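Can a machine clear your table yet? Come and help us find out

Trameck is looking for people to join the Jirkevent study, and you don't need to know the first thing about robots! We want people who cook, wash up, stack shelves or tidy a shop, and who have strong views on how it should be done.

The plain question is whether a robot arm can manage ordinary chores yet. Some days we think it nearly can, and then it meets a banana. You'd set out crockery, fruit and tins the way you would at home (messily is fine), watch the arm have a go, and score it against what you'd expect from a person.

We need 40 people. Each session lasts 70 minutes and you'd come in for 2 of them, both at our Pronard site. We pay £242 in total, plus bus or train fares. You must be 18 or over. Shop and canteen staff are especially welcome, and so is anyone who has never touched a computer at work.

Write to the Jirkevent desk at Trameck by November 8, 2023, telling us which chore you'd hand over first. Sessions run until May. 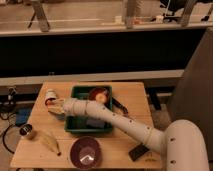 The arm at work over a table of crockery, fruit and a green tray.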